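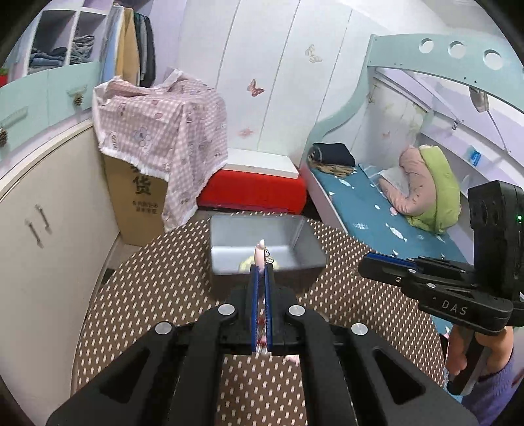

A grey metal tray on my spotty table. Mine lives there all year round.

Small-bits tips for a tidier house

I've got a thing about trays. Any shallow one with sides will do, and mine cost next to nothing in a clear-out. Keys, odd buttons, hair grips, the bits that fall out of pockets on wash day – it all goes in, and I empty it before I put the kettle on at night.

Scratchy underneath? Cut a bit of old felt to fit and stick it down with 2 strips of double-sided tape. It stops that horrible scraping noise too!

Keyrings that won't open: slide a staple remover between the loops and squeeze gently. I broke nails for years before I tried it (my own fault for being stubborn).

For sticky marks on metal, rub in a drop of cooking oil, leave it for 12 minutes, then wash with hot soapy water. Dry it straight away or you'll get rust in the corners.

Batteries get their own jam jar with a lid, well away from loose keys and coins. Mine is on the shelf by the back door, and I take it to the recycling point in November when I do the big sort-out.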